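Pre-purchase inspection checklist: hand-held gripper units and table workstation
Revision 3, January
Applies to: replacement and additional grippers, next budget round
Sites covered: Sarken, Hajji

Status codes: OK / Comment / Hold. A Hold on any line stops the order for that line only.

Section A – Units already held

A1. Housings free of cracks at the screw points. OK at both sites.
A2. Pivot pins seated, no side play when the fingers are fully open. Comment. Sarken reports slight play on the oldest pair. Measure again before the order is placed. If play has increased, move the pair to spares and add one pair to line C1.
A3. Gripping pads firmly bonded, no lifting at the edges. Comment. Pads are the part we replace most often and they were not budgeted separately last time. See C2.
A4. Fingers open and close through full travel without sticking. OK.
A5. Cable strain relief intact at the connector. Hold at Hajji. Two leads have been taped. Taped leads are not to be counted as serviceable stock.
A6. Unit labels legible and matched to the asset list. Comment. The list still shows units that were scrapped. Correct before the quantity is fixed.

Section B – Workstation

B1. Table stable, no rocking under hand load. OK.
B2. Working area clear enough for both hands to reach the task tray. Comment. Sites using household rooms have less free surface than the plan assumes. The plan allows for one tray and two units. It makes no allowance for a charger, a drink or whatever else is kept on the table.
B3. Drinks kept off the table during work. Hold until the site rule is issued in writing. Lidded bottles on the floor are acceptable.
B4. Cables routed away from the front edge and not looped where a sleeve can catch them. Comment. Budget for clips and one short extension lead per station.
B5. Power adapters within reach of the operator and not under load from a hanging cable. Comment. Same clips as B4.
B6. Walkway behind the operator clear. OK at Hajji. Sarken to confirm.

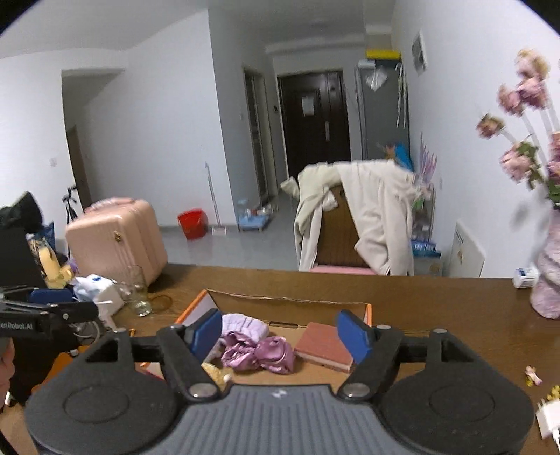 B7. Task items suited to the pads. Soft items such as hair accessories are acceptable for all units. Nothing with a sharp edge or exposed pin until the new pad material has been tried.
B8. Trays shallow enough for the fingers to clear the rim at a low approach. OK. Cardboard trays are cheap and may stay in use, but replace them when the walls begin to bow. No capital line needed.

Section C – Quantities and cost

C1. Gripper pairs: 4 requested. Comment. Three are supported by the hours logged. The fourth is cover for repair time and should be shown as such in the request.
C2. Pad sets: quoted by Drellero at 885 for the full batch, delivery included. OK. Almost a year of use at the present rate. Do not order further ahead, as the adhesive has a shelf life.
C3. Pivot pin kits: Nonent can supply, no price yet. Hold.
C4. Replacement leads: to be ordered at once from the running budget. Do not wait for the main order.
C5. Carry cases: not supported this round. Existing boxes are adequate if the foam is changed.

Section D – Before signature

D1. Supplier confirms that new pads fit the existing fingers without an adapter. Open.
D2. Warranty wording covers use away from the main site. Open. The last agreement was unclear on this – get the reply in writing.
D3. Sample unit tried for one full session by a regular operator, with comments on weight and wrist angle. Open.
D4. Storage space for spares identified at each site. Sarken OK, Hajji open.

Lines marked Open are to be closed or carried to the next revision with a comment.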